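Lake-Effect Snow Finally Got Me Reading the Maps

March 19, 2020

I have lived in Larkville for 34 years, and until this winter I could not have told you why the north side of town gets buried while my cousins out by Skellel are standing on bare grass. I just knew it happened, the way you know which stair creaks. Then in the middle of the January mess I pulled up a radar loop at breakfast and saw it: one skinny white band, coming off the lake like somebody had drawn it with a ruler, and sitting right on top of my street. I was late for work. I didn't care one bit!

So I have been reading everything I can get my hands on, and I want to get it down while it's fresh.

The short version goes like this. Cold air slides across water that's still holding on to some of its fall warmth. The bottom layer of that air picks up heat and moisture, gets lighter than the air on top of it, and rises. Clouds form, and when they reach the far shore they start dropping snow. What I never understood is how much the wind direction matters. If it blows the short way across the lake, the air has very little time over water, and you get a few flurries. Swing it a bit so it blows down the long way and you can get a single heavy band that parks for hours. A small shift in the wind and the band wanders off to bother a different town.

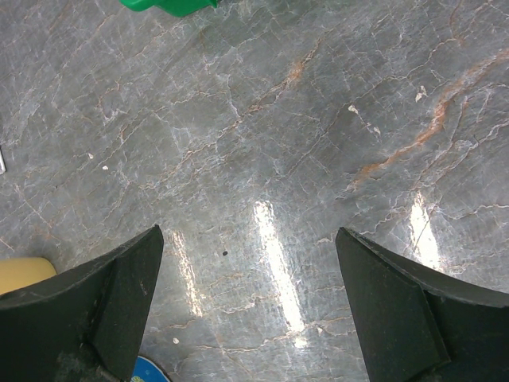 Does lake-effect snow stop once the lake freezes?

Mostly, if the ice cover is solid. Ice works like a lid and keeps the air from picking up much heat or moisture, so the bands weaken or never get going. Patchy ice is another matter, and a lake with plenty of open water can keep making snow late in the season.

The other piece is the hill. Otow sits at 1,418 feet, and the lake is 586 feet lower than that, so the air gets shoved uphill right when it's already loaded with moisture. That extra lift wrings out more snow. I drove up there after the January storm (slowly, with a shovel in the trunk) and the snow was over the mailboxes by the time I reached Kang Road. Down at the marina there was barely enough to cover the parking lot lines. Same storm, same afternoon!

I've also started keeping a weather notebook. I write down the wind, the temperature at breakfast and whatever I can measure on the snow board, a square of plywood painted white that I set out on the lawn. You clear it after each reading and put it back on top of the new snow. I got the habit from a library book on backyard observing, and my first 4 readings were useless, having been taken right next to the garage where everything drifts. It's out by the pear tree now and the numbers make a lot more sense.

One thing I did wrong all winter was trust the little snowflake icon on my phone. It covers far too wide an area to tell you anything about a band only a few miles across. The written forecast discussion is so much better. It's full of abbreviations, and you'll be looking things up for the first week, but the forecasters tell you what they're unsure about, and I love that.

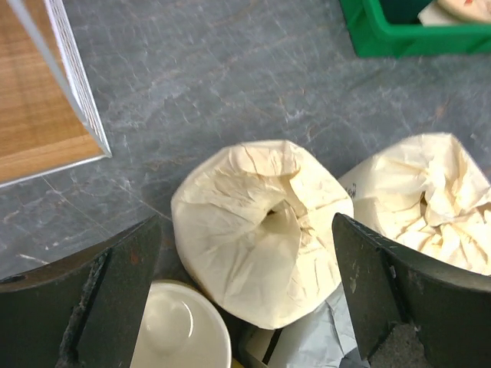

A crumpled paper bag on the gray marble-patterned surface.

Next on my list is spring fog over the lake, with warm air over cold water, so nearly the whole setup in reverse. We usually get a good run of it in May. I've already ruled the pages in the notebook and added a column for how far I can see from the end of the pier.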